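**Lelido opens Bostumgate site to record packing examples**

Lelido has begun gathering examples at Bostumgate to teach its Fleronach system to sort groceries. Staff guide a two-fingered gripper among noodle packets, snack bags and clear plastic bins. The site plans to record 3,000 examples by October.

"We want ordinary shopping, in any order," said project lead Shahram Rezaei.

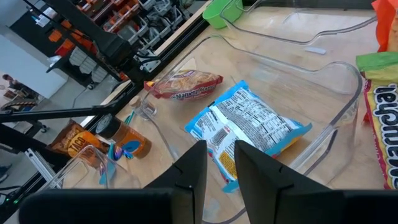
Are failed attempts kept?

They are kept and marked as failed, so the system can learn from them too.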